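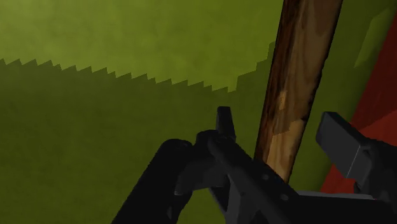

Hi, I'm Wanda Adamczyk, and I run Trerby, a small school where grown-ups learn to upholster furniture. We're on the second floor over the old Pietrzak bakery (yes, there are stairs, and yes, people have carried sofas up them). If you've got a chair that's been sagging in your garage since your aunt moved out, you're our kind of person!

I started out as a bookkeeper. One December I took a footstool apart on my kitchen floor, couldn't put it back together, and got so mad about it that I signed up for an apprenticeship with Cyrill Plattner, who had a shop called Mornetti across the river. He made me pull staples for weeks before he let me near any fabric. I complained the whole time. Now I make my own students do it, and they complain too.

Cyrill teaches here these days. He takes the spring and webbing classes, and I do cutting, sewing and anything with buttons. We keep each class to 10 people so everybody gets a bench and nobody has to wait an hour for the good scissors.

## What we teach

The beginner course is 64 hours, spread over a season, and you bring your own piece. Dining seats and footstools are great first projects. Wing chairs are not, but somebody always shows up with one and we find a way.

Color is the part people fret over most, and I get it, you're going to live with the thing for years. My advice is to go bigger and bolder than you think you should. A large green armchair on a red wood floor, with a dark blue-grey wall behind it, looks terrific to me, and I'd put one in my own living room tomorrow. We have over 600 fabric samples in the Dradau cabinets by the window, so come in and drag them into the light. Take a few home, too. Just bring them back!

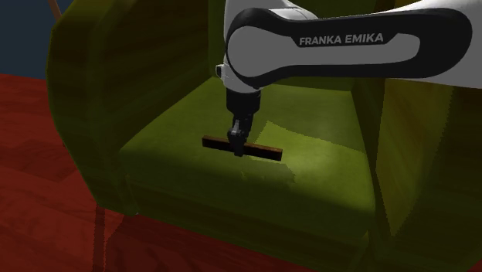 Tuition for the beginner course is $600, tools included, fabric and foam extra. You can pay it in two parts. If you'd like us to redo a piece for you, we take on a few of those as well, and a full sofa usually starts at $2,000 depending on what we find inside. (So far: coins, a fork, one very old sandwich.)

Armchairs are still my favorite thing to teach. You learn the whole trade on one: the seat, the backrest, the armrests, all those curves where the fabric wants to bunch up and you have to talk it into lying flat. With a big green one like this, the backrest and armrests give you plenty to practice on, and I'd start a nervous student on the back and save the arms for later.

Stop by whenever the door's propped open, or send a note through the contact form with a photo of your chair. Cyrill answers most of those and he's very blunt about springs.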